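ok so the piercing thing. people keep asking so a thread, typing this on the tram

I was 100% going to stay a tattoo person. Four years on the front desk at Brodska, wiping down chairs, answering the phone, telling walk-ins no we can't do your whole back by lunch

then Noemi Sorensen moved her piercing room in upstairs and needed someone to run her autoclave. I said yes before she finished the sentence

first month was all cleaning. packing pouches, logging every load, dating them, logging again. 206 pouches in October, I know becuase the log is my handwriting

she doesn't use a gun and never has. Needles only, and if you ask for a gun she'll give you a little talk about blunt force and cartilage. it's a good talk. I can do most of it now
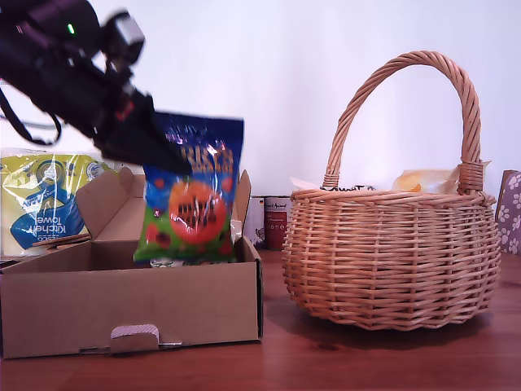
Aftercare is the bit people skip so I'll say it again. Saline twice a day, hands off, no twisting, sleep on the other side. And for oral piercings think about what you're eating in the first week – anything salty or crunchy out of a snack bag can wait, same goes for chilli. yoghurt, soup gone lukewarm, mashed whatever. boring I know

my first supervised one was a lobe on a mate from Tinddale. Marked it 7 times. She was very patient. Noemi just stood there with her arms crossed and said "again" till the dots were level

lobes take 6 to 8 weeks, most of them. cartilage is months, sometimes a lot of months, and no you can't change the ring for your cousin's wedding

someone asked about jewellery – implant grade titanium to start, always. bring in your nan's gold hoops once it's healed and we'll have a look at them

do I miss tattoo? bit. still draw most nights. Iordache downstairs reckons I'll be back by winter, he's kept my stool

next up is nostrils, if I get through the bloodborne refresher. Studying at the kitchen table tonight, wish me luck

this is my stop, will answer the navel questions after tea. plese stop sending me photos of the angry ones, go see your piercer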